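Setting Up a Bin-Picking Station for a Student Team

Posted in Build Guides by Merja Savolainen

The Clekach class spends its second term on bin picking: the arm reaches into an open bin, takes out one item at a time and puts it somewhere else. This page covers how we set up the station and run the first sessions. It assumes your group has finished the arm safety unit and that every student can jog the robot, stop it and recover from a fault without help.

What you need

One industrial arm with a two-finger gripper, mounted so it can reach every corner of the bin. One open bin with sloping walls. Spring clamps. Brown paper or leftover sheet wrapping for the table. Blue tape. A box of household items, none of them sharp, wet or fragile. A notebook that stays at the station.

Step 1. Fix the bin

Put the bin down where the arm can reach the floor of it with the wrist pointing straight down. Jog to all four inside corners at low speed before you clamp anything. If one corner is out of reach, move the bin and check all four again. Our first team skipped this and lost a whole Sunday to a corner the wrist could not get into.

Clamp the bin on two opposite sides. Tape marks on the table help you put it back in the same place if it gets bumped.

Step 2. Teach the bin frame

Touch three points on the rim with the gripper tip and save them as the bin frame. Name the frame after the bin, not after the student who taught it. We had a frame called "grigore2" for most of a year, and Grigore Rusu is still asked about it.

Then set the floor height. Lower the closed fingers slowly until a sheet of paper just drags under them, and save that value. Add 3 mm. The program should never go below this.

Step 3. Check the cables and hoses

Run the arm through its full range over the bin at 25 percent speed with one student watching the cables and one on the stop button. Look for loops that catch on the clamps or rub on the rim. Cable ties should hold the bundle without pinching the air line. Do this again whenever someone changes the gripper.

Step 4. Choose the items

Start with things that are easy to hold and hard to break. Then add items that cause trouble one way or another: something soft, something see-through, something round that rolls. Hajar Radwan keeps our list, and each new item gets a trial by hand first - one student moves the gripper over it with the pendant and writes down which side it can be held from.

Keep the bin lightly filled in the early weeks. Students learn more from a few separate items than from a full heap where every failure looks the same.

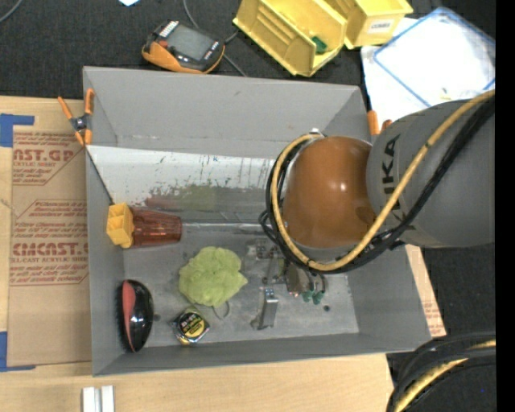
Does the team need a camera system before it can start? The first four sessions work fine without one. Place the items by hand, jog to each one and save the pick point, then run the picks in order.

Step 5. Run a session

Sessions in our class last 60 minutes. Roles are operator, stop button and notes, and they rotate at every reset. A round ends when the bin is empty or after 9 attempts, whichever comes first. The note taker writes the item, the approach angle and the result for each attempt. "Dropped" and "missed" are different results and should be written as such.

When a pick fails, leave the item where it landed and go on to the next attempt. Reaching in to tidy up is the habit we correct most often. Hands go in the bin only when the arm is parked and the operator has said so out loud.

Step 6. Shut down

Park the arm, close the air valve and bleed the line. Take the items out and put them back in their box. Leave the clamps on. Copy the day's program to the Drurna folder with the month in the name, and sign the notebook.

Questions about the frame setup can go to Gönül Uysal. She has the spare clamps too.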